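Clear desk scheme at Plasley offices counts the pens, but does it save anything?

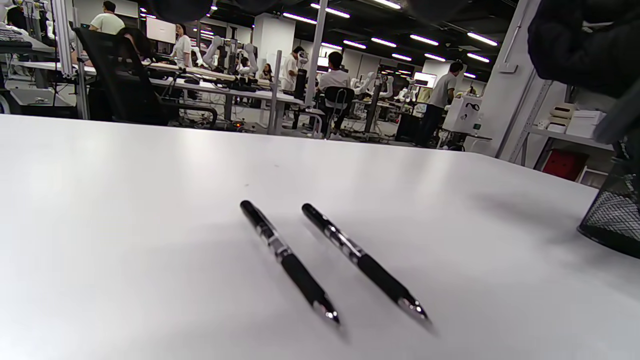

Staff at the Plasley shared offices have been told to keep no more than two pens each on their desks, under a tidying scheme that managers say will cut waste and make the open-plan floor easier to clean. Whether it will do either is harder to say.

The rules came in on Tuesday. Everyone gets a pair of black ballpoints and a mesh pen holder, and anything beyond that is meant to go into a shared stationery cupboard by the lifts. Mugs, loose paper and personal bits and pieces are to be off the tables by six in the evening. The white tabletops are wiped down overnight.

Tidora, the firm that runs the building, says a stock check in June found 3,728 pens on one floor used by 145 people. It says 3,364 of those were surplus and have been taken away. That leaves 364, which comes to a little over two and a half pens a head, so the two-pen limit was apparently being broken before it had begun. Asked about the difference, the firm said the rest were "held in reserve" in the cupboard.

The firm would not say how many of the pens it removed still worked. Nor could it say where they had gone, beyond that they had been "passed on for reuse". A request for the name of whoever received them had not been answered by the time we published.

Jin-sol Lim, who manages the floor for Tidora, said the scheme was about habits and that stationery was simply the easiest place to start.

"People were ordering a new box every time they couldn't find a pen, and the old ones were in a drawer two desks away," she said. "If you can see what you've got, you stop buying more. We think the stationery bill will come down by the end of the year."

She did not have a figure for how much. The holders themselves were bought new for the scheme, and Tidora declined to give the price, saying it was part of a wider order that included desk trays and cable boxes. Without that number it is hard to work out how long the saving on ballpoints, which are among the cheapest things in any office, would take to cover the cost of somewhere to put them.

The idea was drawn up by Jääskeläinen, a workplace consultancy hired in the spring. Its report runs to 13 pages and we have read it. Most of it deals with seating. The part on desk clutter takes up less than a page and states that clear surfaces lead to "calmer and more focused teams", with no source given for the claim and no mention of anyone at Plasley having been asked. The consultancy said its advice drew on long experience with similar clients.

Lenuța Enache has worked on the floor for Zundska, one of the tenant companies, since the building opened. She marks up printed drawings by hand and said she normally had red, green and blue pens out at once, along with a pencil.

"Now I have two black ones," she said. "They're perfectly nice pens. They've got a rubber grip and everything. But I can't do my job with two black pens, so I walk to the cupboard, and then I walk back to the cupboard at the end of the day to return them."

She said colleagues had already found ways round the limit. Several keep spare pens in their coats, and one drawer unit that was supposed to be emptied last week was, she said, "heavier than it's ever been".

Ms Lim said exceptions could be made for people who needed particular equipment, and that a form for this was being prepared. She accepted it should have been ready at the start. There are no plans to check desks individually, she said, though cleaners have been asked to leave a card where a surface is too cluttered to wipe.

The cleaning argument is perhaps the stronger one. A desk with a holder and a couple of pens on it is obviously quicker to wipe than one buried in paper, and even those tenants who grumbled to us about the limit said the place looked smarter. But the cleaning contract is for a fixed sum and the hours have not changed. Tidora confirmed it would pay the same whether the tables were bare or not.

It is not the first such effort in the building. A "bin-free desk" policy was brought in two years ago and dropped quietly after a few months, when tenants complained about the smell from the central bins. Ms Lim said lessons had been learned from that, and pointed out that pens don't smell.

Tidora plans to extend the rules to its other two floors if the trial goes well. It has not set out what going well would mean. The firm said it would look at stationery orders and "general feedback", and that tenants could leave comments in a box at reception. A pen is provided.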